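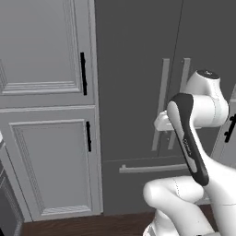

What happens to donated goods that arrive after a relief appeal has closed?

At the Budcombe depot they go into a holding bay and are offered to local charities within 2 weeks. Clothing is the exception and goes to a textile dealer.

I put that question to Macarena Jara, who runs the day shift, during the depot's open afternoon in September. The tour started at two o'clock by the loading doors. The last flood appeal brought in 1,450 parcels, and 400 of them came after the closing date. Sorting those took longer than packing the first lorry.

We then saw the packing line, where a family kit is made up of soap, towels, a water container and a torch. The depot can store 2,000 kits. Ziad Fakhoury showed us how the labels are printed in two languages and why medicines are never accepted from the public.

Tea was served in the upstairs office. Parking is on Carrasco Road, and the side gate is locked at five.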